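Home News Publications Recordings About Contact

Trilley Press opens online archive of dialect recordings

Nov 3, 2024

Trilley Press has opened a free online archive of spoken dialect poetry and folk verse, with printed texts and notes beside each recording. The archive holds 1,091 recordings of 2,053 poems and fragments, many of the recordings covering several short pieces read one after another.

The material comes from the Skakum collection, a set of tapes made in small farming towns and kept in storage for 30 years. Trilley Press took over the collection in May and has since prepared the transcripts. Each entry gives the text in the speaker's own spelling where a written copy survives, a version in standard spelling, and a short word list.

The archive is published alongside the Živković Papers, an open-access series on oral poetry and sound. The first volume has 26 articles. Several of them include audio clips placed in the text, so that a reader can hear a line while reading the discussion of its vowels or meter. All articles were reviewed by two outside readers.

Recordings may be used in classrooms and in nonprofit research without asking permission. Anyone who wants to use them in a broadcast or a commercial product should write to the press first. A small number of recordings are closed at the request of the speakers' families. These are listed in the catalog but can't be played.

Search is by place, title, first line, and dialect word. A map search is planned and will use the Pukeck place-name list, which records older names for villages and fields.

The press is now taking proposals for the second volume of the series. Proposals should be no longer than one page and may include sound files.

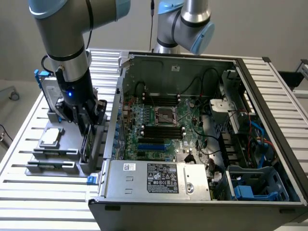

Full articles are due six months after a proposal is accepted. There is no fee to submit or to publish. Questions about the archive or the series can be sent through the contact page.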